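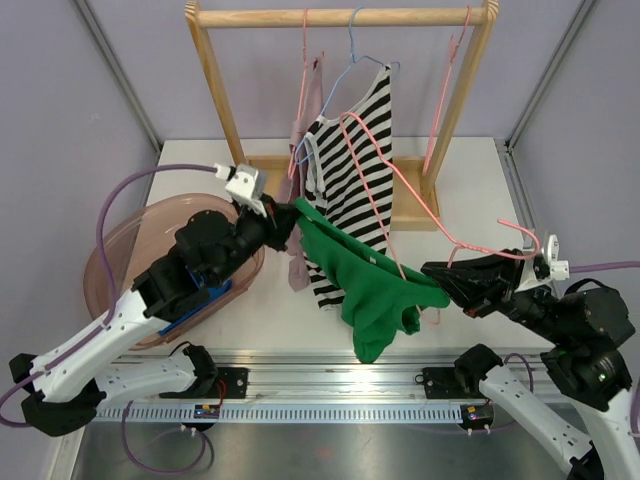
Two arms, a green shirt and a small rack at the Flalier open day in Stodthorpe.

Search this site Enter your words Search

Let them show us the slow part
By Afroza Sarkar
16 October 2025

I have ironed, folded and hung other people's clothes since 1999, first in Catville and later in the laundry room of the Fahy hotel. So when Flalier invited the public to see its robots hang up shirts, I took the train to Stodthorpe with a certain opinion already in my bag. I expected to be either frightened or amused. I was neither of these, and it has taken me some time to understand what I think.

The demonstration was in a white and lavender booth, much smaller than I had imagined. There was a wooden rack on the table, of a size that would suit a child's wardrobe, and a round plastic basin for the clothes. Two arms worked from the front side. We were told that the arms must take a garment, put a hanger inside it and bring the hanger to the rod. It is the same thing I teach to a new colleague on the first morning, between the coffee and the first trolley.

I stayed for one whole session, and it was slow. I say it without malice. One shirt took eight minutes, and during these minutes an arm would go forward, stop, go back a little and go forward again. A man near me became bored and went to look for the sandwiches. I could not leave. I was standing with my own hands moving inside my coat pockets, because I wanted so much to turn the collar for it.

Knitted things are the worst. Any person who has worked in a laundry knows that a knit has no will of its own. A pressed cotton shirt helps you, it stands up a little and shows you where the shoulder is. A knit falls down in a heap and hides its own neck. The green one on the day was of this kind, and I found that I was respecting the machine for trying it in front of strangers. Many firms would have chosen stiff shirts for a public day and sent us home impressed.

My opinion, then, is a simple one. I believe that such open days should be slow and full of small failures, and that the visitors should be made to wait through them. A film of the best attempt, played at six times the speed, teaches us only to be afraid for our work or to laugh at those who are afraid. When I must wait, I begin to see what the task is made of. I saw that my own hands find the seam before my eyes do. In all my years I had never noticed it, and no manager of mine has noticed it either.

I spent some time watching how a fingertip closes on the edge of a cloth. It takes a very small piece. I would take more, with the thumb flat, and let the weight of the garment pull it straight. The young engineer was kind when I told him this, and he wrote it in a notebook – I do not know if he will use it.
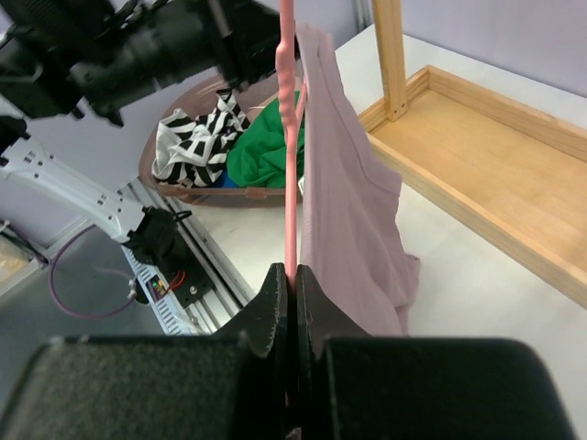 Sewwandi Matubbar, to whom I sent a first version of these thoughts, replied that I am too generous. In her view an open day is always a kind of advertisement, also when it is slow, and a visitor who goes home feeling sorry for a robot has been sold something. She asked who was going to be paid for the advice about the thumb.

It is a fair question and I do not have a good answer. I gave the advice freely, as I would give it to any beginner. But a beginner becomes my colleague, she pays her share of the tea, and one day she covers my shift when my knee is bad. What Flalier becomes to me, I cannot say. If a firm invites working people to look, and then learns from what they say, I think it should write down their names and also their price. There was a paper at the door where we could leave our comments. It had no place for a name.

Still I would not want these doors to be closed. The other possibility is that the machines are prepared somewhere far away, and one June morning we find them standing beside the steam press with a leaflet. I have lived through this already with the folding machine at the Fahy. It was bought by people who had never folded a sheet, and it had three programmes, of which we could use one. If any of us had been asked to stand in front of it before the purchase, with a basket of real hotel linen, the matter would have been clear before lunch.

So I ask for two things from Flalier and from the other firms which do such work. Invite the people who do the task by hand, and invite them early, when their remarks can still change something. And leave the hard garments in the basket. I would like next time to see a blouse with thin straps, a wet bath robe, a child's jumper with one sleeve inside out. I will come with my sandwiches in my own bag, and I will stay until the end.
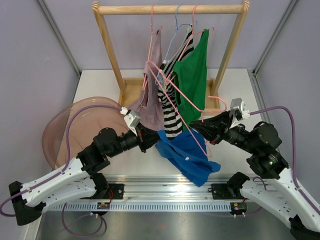
A blue shirt held between the grippers, with other tops hanging on the rack.

More in Opinion
The folding machine that we could not use
Why Catville needs its wash house
Who is paid for good advice?
Letters: readers on the Stodthorpe open day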